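Rolton Home & Craft Fair: where we are
Progress report for Lamis
May 29, 2022
3 comments | 12 shares

Hi all, and thanks for your patience with this one. I know the grant terms say a page and a half, and I also know I've never once managed a page and a half, so get a coffee.

Exhibitor sales first, as that's what you ask me about every time I call! We've got 334 booths signed and deposits in on nearly all of them. The stragglers are mostly first-time makers who want to pay in two parts, and I've said yes to that. I'd like them to come back next year, and chasing someone with a stern letter over half a deposit isn't how you get that. The corner spots went first (they always do), and the back row by the loading doors is still slow. I've dropped the price there a little and thrown in a free power hookup, and that got a few people moving.

Visitor pre-registration stands at 1,031. I was hoping for more by now, to be frank with you, but we opened it late while Trirno sorted out the badge system, so we lost a good chunk of the spring. The badge thing is fixed. You fill in one form, you get one email, and the code on it scans at the door. I tried it on my own phone and on my mother's very old phone and both went through fine.

The floor plan has changed again, sorry. The fire marshal wanted wider aisles at the east entrance, so we lost a strip of booths there and made most of it back by shrinking the seating near the café. Shanthi Liyanage redrew the whole thing over two evenings and it's much better than what we had. The home textiles area now runs in one straight line from the entrance to the demo stage, where before it kind of wrapped around a pillar and people got lost behind it.

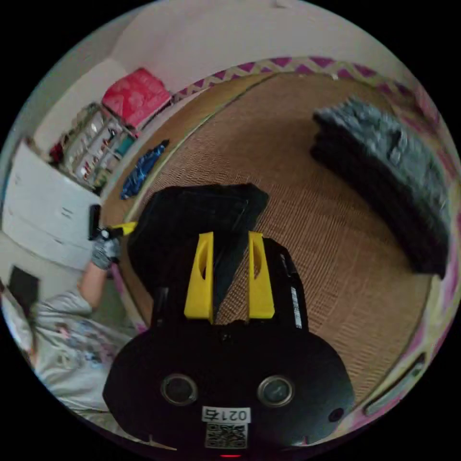 The demo stage is the part I'm most excited about. We have 3 hosts confirmed, and each of them will do a morning and an afternoon slot so visitors who come late don't miss out. Sound is the open question. Last year you couldn't hear a thing past the second row, and the quote from Chowdhury for a proper speaker setup came in higher than the line you gave us for it. I've asked them to price it again without the big screen. If that still doesn't fit, I'd like to move some money over from printed programs, as we had boxes of those left at the end last time and I'm still using them to prop my office door open. I'll need a yes or no from you on that before I sign anything.

Bedding and floor coverings turned out to be our fastest-growing group, which I did not see coming. A lot of small sellers went online only for a couple of years and now they want people to touch the stuff again, and I get it, you can't tell much about a weave from a website. We've given them their own heading in the show guide.
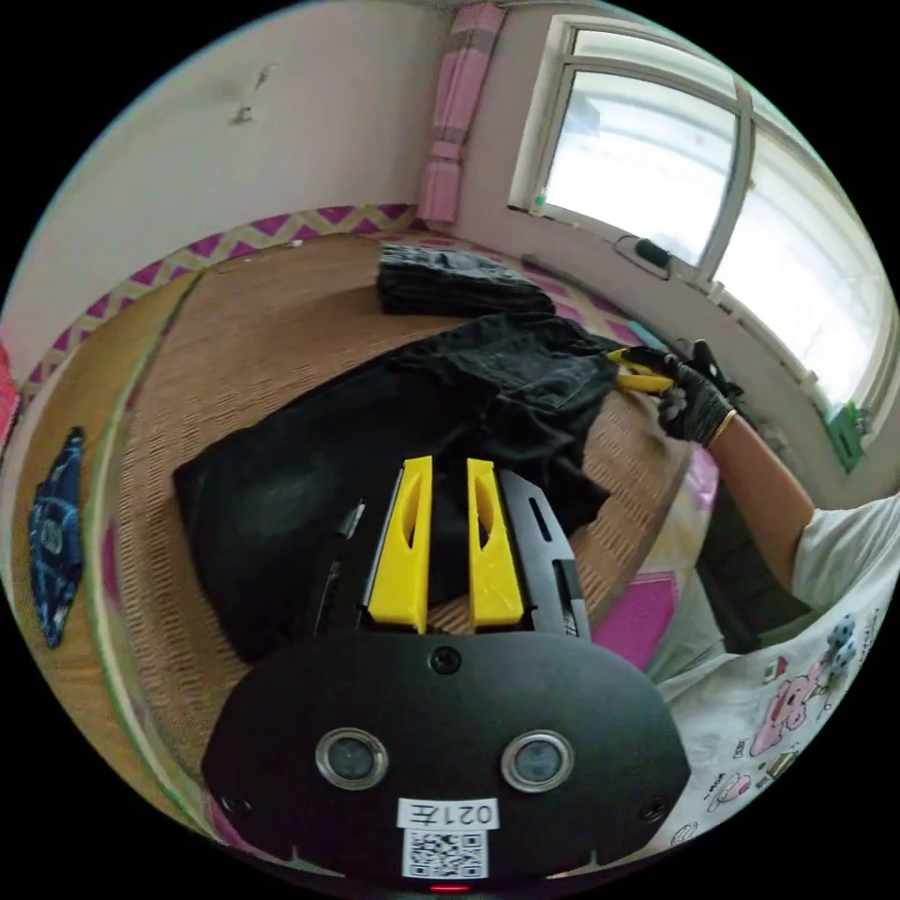
Rattan sleeping mat on a bed.

Spending is on track except for two things. Freight and drayage is over, and it's going to stay over, because fuel is what it is this year. I've put that in the attached sheet in red so you don't have to hunt for it. Marketing is under, mainly because the radio people offered us a swap for a booth and I grabbed it before they could change their minds.

Staffing is okay. We're short on the registration desk for the opening morning, and if anyone in your office fancies a few hours of handing out lanyards, I'll feed them well. Parking is settled with the lot across the street, and the shuttle will run in a loop all day. I still don't have the final insurance certificate from the hall. I've emailed, I've called, I've gone over there in person and been told it's "in process," so I'll go back and be annoying again.

What I need from you:
- an answer on moving the program money to sound
- your logo in a format that isn't a tiny square (the one I have goes fuzzy on the banner)
- names for the opening breakfast, with any food allergies
- the second grant payment, whenever your end is ready

Next report will come once the booth list is locked. If something in here makes you nervous, just call me. I'm at the Rolton office most mornings, and the cell works the rest of the time unless I'm down in the loading bay.

3 comments | Share this update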